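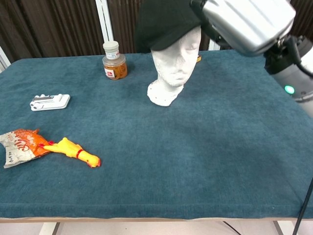
Foam head with the black cap on, jar to the left of it.

Search the archive Search this list only Go

Subject: Re: foam heads for hats, do they last?
From: Leopold Frei
Date: 2 January 2020

> I have nine caps and two felt hats and they all live in a pile on the
> closet shelf. The brims are going wavy. Somebody in October mentioned
> the white foam heads. Do they hold up, and do they stretch the crown?
> I would also like to know what you stand them on, as my shelf is
> painted and slippery.
>
> Tello

Tello,

I have used foam heads for several years now. The one in the picture is wearing a black baseball cap, brim pulled low the way I would wear it. That is how I leave my caps between wearings. The brim keeps its curve and the front panel stays up.

On stretching: mine is smaller than my own head, so it does nothing to the crown. Measure yours before you buy. If the hat has to be pushed down to go on, the head is too big for it and you should not leave it there. For felt hats I would put a strip of acid-free tissue inside the sweatband first. I don't own a good felt hat, so take that from the people on the list who do.

They do mark. Mine has small dark specks on it, most of them on the neck and the base. It makes no difference to the hats. I would not try to clean foam with anything stronger than a damp cloth. Solvent cleaners will eat it, and so will most spray paint, which I mention because Pidetti asked last year if he could paint his to match the wall.

They are also very light. With a cap on, the brim puts the weight forward, and on a smooth shelf the whole thing can go over if you brush past it. I keep mine on a table covered in dark teal cloth with a bit of fuzz to it, and the rough base grips that well enough. On your painted shelf a scrap of felt or old carpet under each one should do the same job. Cut it a little bigger than the base. Some people push a dowel up through the neck and fix that to a board. I have done it once and it works, but the hole gets loose if you keep taking the head off.

Dust is the other thing. A cap out on a table collects it faster than one in a box. I go over mine with a soft brush, front to back, and do the button and the seams last.

For nine caps I would not buy nine heads. They take up a lot of room, around 35 cm of shelf each by the time you allow for the brim. Get two or three for the ones you wear and put the rest in a box, crowns nested, brims all facing the same way.

Nindel had a note on boxes in message 2369 if you want to look it up. I still owe the list the measurements for the Trallden shelf and will post them when I find the sheet.

Leopold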